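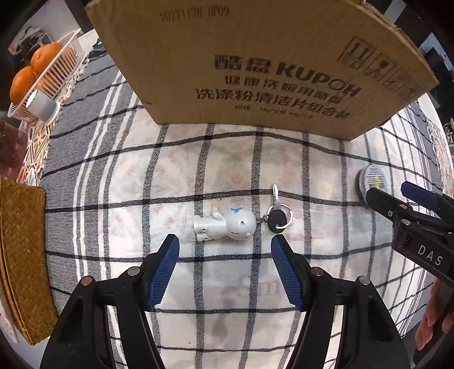
How a Gripper Picks Up Your Keys

Category: Make and Build > Robots for Ages 9 and Up

A gripper is the hand of a robot. Most have two fingers, and the fingers do one job: they close on an object and hold it. The build on this page is called Haltus. It was put together on a kitchen table by Cornel Cârstea and takes a weekend.

Parts of the hand

Each arm is made of black bars linked together. The round silver pins are pivots. A pivot lets one bar turn against the next, the way your elbow lets your forearm turn. When the motor pulls on the linkage, both sides move by the same amount, so the fingers meet in the middle.

The blue pads have fine ridges. Ridges bend a little when they press on something, which adds grip – car tires use the same idea. Smooth hard plastic would let a shiny object slide out.

Why a keychain is difficult

A keychain is several objects joined by a chain. The figurine is thick and rounded. The key is thin and flat. If the fingers hold the figurine, the key and the ring hang down and swing. If the fingers go for the key, they must come very close to the table before they close.

Haltus works best on the figurine, gripped across the body. The motor accepts a number from 0 to 256, where 0 is fully open. The finger gap is up to 97 millimeters.

Try it at home

1. Put a cloth on a table. Place a keychain on it.
2. Hold a clothespin in each hand, closed. These are your two fingers.
3. Lift the keychain by the thick part. Put it down.
4. Lift it by the key. Notice how the cloth gets in the way.
5. Move it into a basket without dropping it.

Words to know

Linkage: bars joined so that moving one moves the others.
Pivot: a point that a part turns around.
Friction: the force that resists sliding.

Related
Morus, a Sorting Tray With One Motor
Ghiță Learns to Stop: Limit Switches
What Is a Servo?

Denthorpe Workshop Pages | Contact | Back to top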